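Skanton Jukdale 2 roof bars - pair, lockable, for estates with raised rails

Back in stock. Ordered too few in June, sorry to those who waited.

Replaces the old Jukdale. Same bar, new feet. The old feet were fine on older estates but fouled the door seal on anything with a deep rail, so Skanton have redone the clamp and it now sits a good bit higher. If you've got the old bars and only want the feet, ring us, they're sold seperately but not on the site yet.

What you get
Pair of aluminium bars, black or silver
4 feet with locks, keys all the same
Allen key
Rubber strips, cut to length yourself
Instructions (poor. See fitting notes)

Length 1,370 mm. Load 75 kg spread over both bars, or whatever your car handbook says if that's lower. Check the handbook. Lots of smaller estates are lower than you'd think.

Fits
Raised rails only, with a gap you can get your fingers under. Won't go on flush rails or bare roofs. For flush rails you want the Rattanakul clamp kit, different page. Panoramic glass is OK on most cars so long as the front bar goes ahead of the glass edge, but ask first.

Fitting notes
Takes 20 minutes. Feet on loosely, bars across, measure both sides from the door frame, then tighten a bit at a time going corner to corner. Don't do one side up fully then the other, it'll pull skew. Check again after the first 50 miles. End caps go on last and are a tight push, warm them in your hand if its cold out.

Noise: some whistle above 60 with nothing on them. Strip in the top slot cures most of it. Bars off when not in use cures all of it and saves you fuel.

Roof boxes: takes U-bolts up to 80 mm wide, or T-track if you leave the strip out where the bolts go. Bike carriers the same. Three bikes is usualy the limit on weight, do the sums with the carriers included.

Warranty 5 years on the bars, 2 on the locks. Keep the key number, write it down somewhere that isnt the glovebox. Part no. 458 black, 458S silver.

Price held until the end of July 2024. Collect from the counter or we post, two to three working days. Long parcel so no lockers.

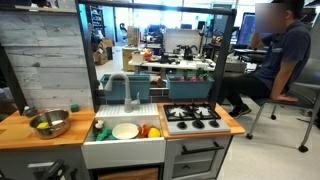 Tina: Got the silver ones for our estate and the corner to corner bit is right, did one side up first and had to start over. Do the keys fit the older Jukdale locks as well or do I need to carry both sets?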